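Tumbridge Picking Cell: Walk-Round Inspection Checklist, With Comments
Inspected Tuesday, August 13, 2019, by Lovisa Kvam. Second reader: Joar Björklund.
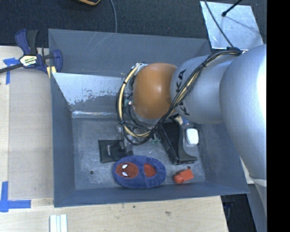 Thank you all for leaving the cell free for the morning, and for being so patient while I crawled about with my flashlight. I've written more than the form asks for, as usual, so please bear with me. The marks are OK, WATCH (keep an eye on it) and FIX (before the next unattended run).

1. Cable bundle on the arm: WATCH
The loop by the wrist is nice and generous, and I'd much sooner see it too long than too short. It does hang near the gripper, though, so please jog the wrist through its full turn at slow speed and look for rubbing. Check each cable tie with your fingers, too. Snug is fine, biting into the tubing is not.

2. Bin clamp: OK
Tight when I tried it. Do give it a good tug at the start of every shift — a bin that creeps even a little makes the taught positions wrong, and then the gripper finds the wall for you.

3. Bin walls and floor: OK
Plenty of scratches, all of them shallow. I ran a gloved hand along the rim and found no burrs. If you ever do feel one, file it down the same day.

4. Items in the bin: WATCH
I love the variety in the test set, and soft things like the Spider-Man slipper are just what this cell ought to be practicing on. Fabric does shed, so please wipe the gripper after a long run with soft items and write it in the log. Anything cracked or sharp comes out for good.

5. Tape marks on the table: OK
Still easy to see. Replace the tape when the corners start to lift, and measure from the drawing when you do, please, not from the old tape!

6. Loose cables behind the bin: FIX
Route them along the back and fasten them down, well away from anything the arm can sweep. Joar has offered to help with this and he is very tidy about it.

7. Emergency stops: OK
Both 2 stops tested, one at the table and one on the pendant. Each needed a proper manual reset, as it should.

8. Teaching speed: OK
Reduced speed was on, and the pendant key was with the person teaching. Keep it that way, even for a quick touch-up.

9. Paperwork: FIX
The risk assessment is from February and still names the old Jolter gripper. Please update it and file it under job 1087 with the Eklund service sheet.

Comment from Joar: Agreed on all of it. I would put item 6 first, and I can come over from Kendodside once the clips arrive. Order number is 454.

Lovisa again: fine by me, item 6 first. Next walk-round is in 4 weeks, and I'll bring the coffee.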